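Two-handed tabletop task, which object first? (student club)
Omis Help > Clubs and Competitions > Robotics
Posted by Mitali Paul, 29 July 2024

Hi all, our club is entering the Grumbridge student challenge in September. Two arms, two hands, one table. Task is to put the soft toy and the pumpkin on the plate, mug stays where it is. 10 minutes per team. We keep losing runs on the right hand and I dont know if its our grasp or the vision. Running Hanico control software, build 2409 if that matters.
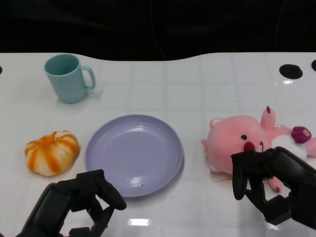
Our scoring is the annoying part. You get points for each item but you lose 2 if the plate moves, so everybody is scared of going near it. Shiny table doesn't help, there's a bright patch right on the plate and I think our detector hates that. Left hand is fine mostly. Anyone done this one before? Start with plush or pumpkin?

Thanks!!

Answers

Nikau McAlister
Plush first. We did Grumbridge last year. It's the bigger thing and it's soft, so you can be sloppy and still keep hold of it. Pumpkin is rounder and squat, comes in from the left, short move. Don't try both hands at once untill you've got 50 clean single runs. Ours crashed wrists over the plate constantly.

With the toy on its side like yours I'd have the fingers spread over the body, one long one across the top, one down underneath. Then close slow. Slower than you think. 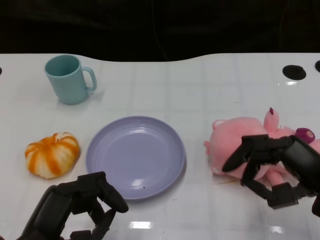

Sabina Zelenák
Disagree on order, pumpkin first. Easy points, then take your time. Also check the lights before you blame the detector. Turn one off, run again, see if the numbers change. We lost a whole week on that.

Mohsin Marwat
update the build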